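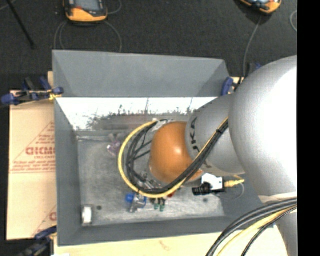 What will I do all day as a bin packing assistant at Cuvus? You will fill, empty and clean storage bins, and you will write down how each bin was packed.

Cuvus is looking for three packing assistants for our hall in Plermont. The work starts in September and goes on for six months. It is possible to stay longer if both sides wish so.

Your tasks

We keep 1,415 product types on our shelves, from small sewing kits to garden hoses. You take the products from the shelf, put them into gray bins by the packing plan, and bring the bins to the right station. After each round you empty the bin, wipe it and look for damage. A bin with a crack goes to the repair shelf. Scratches on the bottom are normal and do not need to be reported.

You also write short notes in English. For example, which products slide into the corner, or which bags stay open when they are laid on the side. Two or three sentences are enough - we do not need long reports.

What we ask from you

You are at least 18 years old and you can stand and walk for most of a shift. You can lift a filled bin together with a colleague. You work with patience also when the same product comes again and again. Experience in a warehouse is nice to have, but we will teach you everything in the first week. Please bring closed shoes. Gloves are given by us.

What we offer

A contract for 30 hours per week, early or late shift. You can tell us which one you prefer, and we try to follow it. There is a paid break, a kitchen with a good coffee machine, and a monthly ticket for the Wuisan bus line. Who stays until the end of the contract receives a bonus of $500.

How to apply

Send us your résumé and a few lines about yourself by Friday, July 10, 2026. A photo is not necessary. Please write in which shift you would like to work and if you already have planned vacation. We invite the candidates for a trial morning in the hall, and it is paid like a normal working morning.

If you have applied with us before, you are welcome to try again - please mention it in your letter.

Share 6 | Comments 3

Home | Jobs | Locations | Contact

Related openings
Shelf and Label Assistant, Plermont
Driver for Morning Deliveries, Wuisan
Returns Desk, Part Time, Skulville
Cleaning Team, Late Shift, Skulville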